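Speaker notes, trail mapping evening, Cumunley
Lindalva Amaral
Tuesday, August 4, 2026

Opening (2 minutes)
Good evening. Thank the club for the invitation. Say that I walk first and make maps second, so please stop me if I use a word that is too technical.

Why our old map of the Firkoline loop was wrong
The line was drawn from a paper map, then copied by hand. At the Ye crossing it showed the path on the east bank, but the path moved to the west bank in May. Walkers followed the map and arrived at a fence.

Recording a track
Start the recording at the trailhead and not in the car park. Wait until the receiver has a good position. I set mine to save a point every 10 seconds. On the steep part below Clalta I change it to 2 seconds, because the turns are short there.

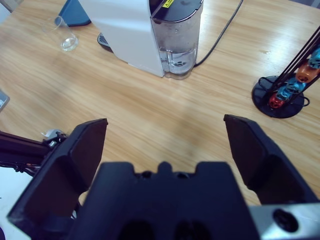
Cleaning the track at home is the longest part of the work. Delete the points from your lunch stop, which look like a ball of wool on the screen. Then compare the track with the paper map, flat on the table under a good light. If your table is pale wood with a streaky grain like this one, put a white sheet under any tracing paper, or you will confuse the grain with the contour lines. I have done this. Save the original file before you change anything.

Waypoints
Use short names. "Bridge" is enough. Seven waypoints on the Firkoline loop, no more. Show the list, read it slowly.

Sharing
Put the date of the walk in the file name. Pass the sign-up sheet for the Clalta section. Questions, 20 minutes.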